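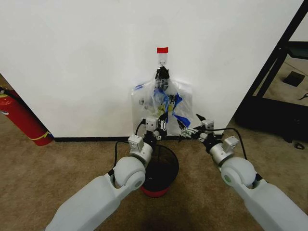 ## 5. ゴミ袋交換タスクを双腕で教える

いよいよ双腕の本番です!4章の積み木で左右の手の感覚がつかめたら、次は薄い袋を相手にしてみましょう。袋は引けば伸び、離せば形が変わるので、最初はかなり手こずります。でも、両手がそろって動いたときの気持ちよさは積み木とは比べものになりません。

この章では、壁のフックに吊った袋の束から一枚を取り、真下のゴミ箱の口にかぶせるまでを、Parnoの遠隔操作で教示します。記録はSurkarで行います。

### 5.1 作業場所の準備

1. 透明の粘着フックを壁に貼ります。高さは、両腕の指先が袋の下端まで無理なく届く位置にします。
2. フックのすぐ上に赤いテープを一片貼ります。フックは透明で操作画面では見失いやすく、赤が一点あるだけで狙いがぐっと楽になります。
3. 薄手の手提げ袋を重ね、上端をまとめてフックに掛けます。
4. 袋の持ち手に青いテープを貼ります。左右とも、指先でつまむ場所に合わせてください。
5. ゴミ箱を袋の真下、壁ぎわに立てます。

> **メモ:** 青テープはぜひ試してください。フィルムだけだと指先が滑ったのか、つかめたのかが画面では判断しにくいのですが、テープがあると一目で分かります。このやり方を考えたのはKhanyisile Van der Merweで、以来うちの標準になりました。

> **注意:** 両腕の可動範囲に消火器や什器が入る場合は、Surkarの「作業領域」で壁の左右の端に制限を設定してから始めます。消火器を動かして場所を空けるのは禁止です。

### 5.2 教示の前の確認

1. 両腕を待機姿勢に戻し、手首のケーブルがどこにも引っかかっていないか確かめます。ケーブルは関節の外側へ余裕をもって弧を描いている状態が正解です。
2. グリッパーを左右それぞれ開閉します。開ききらないときは3.4節の原点合わせをやり直します。
3. 把持力を「2」にします。「3」以上ではフィルムが裂けることがあります。
4. Surkarで新しいセッションを作り、タスク名を入力します。番号は505を使ってください。集計側のスクリプトがこの番号で双腕の袋タスクを探しにいきます。

### 5.3 教示の手順

1. 記録を開始し、一拍おいてから動かします。
2. 両方の指先を同時に袋の下側へ近づけます。片方だけ先に行かせると、袋が押されて横に逃げます。
3. いちばん手前の袋の持ち手を、青テープの上からつまみます。
4. 左右を少しずつ外へ引き、口を開きます。
5. 袋をフックから下ろし、ゴミ箱の上へ運びます。
6. 手前の縁を先に下ろし、続けて奥の縁をゴミ箱の壁側に掛けます。
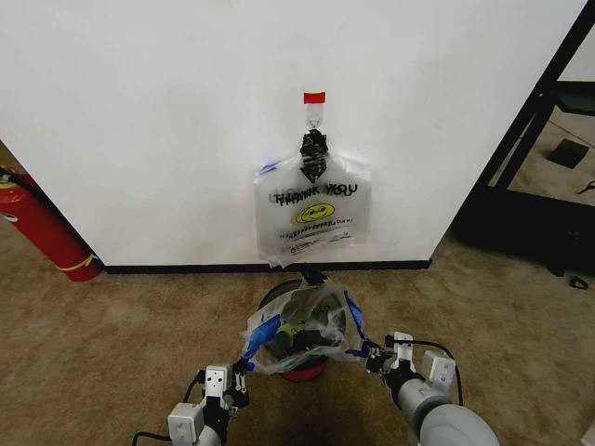

7. 左右の引っ張り具合をそろえます。どちらかがたるんでいたら、そちらの手をほんの少し外へ動かします。焦らなくて大丈夫です。この微調整こそロボットに覚えてほしいところなので、ゆっくり丁寧に見せてあげましょう!
8. 左右の指を開き、まっすぐ上へ抜きます。斜めに抜くと袋が指先についてきます。
9. 待機姿勢に戻し、記録を止めます。

> **注意:** 口を広げる途中で手応えが急に軽くなったら、持ち手が裂けかけています。いったん止めて、その回は「失敗」で保存してください。削除はしません。

### 5.4 うまくいかないとき

**二枚いっしょに取れてしまう**
袋どうしが静電気でくっついています。束をフックから外し、下端を少しずつずらして掛け直すと、手前の一枚がつまみやすくなります。

**ゴミ箱が動いてしまう**
カーペットの上では意外に滑ります。底に重りを入れるか、手順6で下ろす高さを見直します。Joris Hendriksは古い辞書を一冊入れていて、これが実によく効きます。

**左右のタイミングが合わない**
操作レバーの感度が左右で違っていないか、Parnoの設定画面で見てください。感度が同じなのに合わない場合は単に慣れの問題です。Jolien Cuypersは利き手でないほうだけを先に練習してから両手に戻したそうで、わたしも真似したら翌朝には見違えるほど楽になりました。

**奥の縁が掛からない**
ゴミ箱を壁に近づけすぎています。指先が入るだけのすき間を残して置き直してください。

### 5.5 記録の保存

教示は一人につき11回を一組とします。成功も失敗も同じフォルダーに入れ、終わったらSurkarの「結果」欄に印をつけます。迷ったときの基準は簡単で、両手を離したあとも袋の口がゴミ箱に掛かっていれば成功、外れたら失敗です。

途中で袋の束を替えたら、備考欄に書いておいてください。印刷の柄や厚みが変わると見え方も変わるため、あとで学習結果を比べるときにとても助かります。柄は混ざっていてかまいません。むしろ大歓迎です!

一組終わったら腕の電源は入れたまま、次の人に席を譲ります。席を離れる前に、待機姿勢と非常停止ボタンの位置を口頭で引き継いでください。学習の実行と再生の確認は6章に進みます。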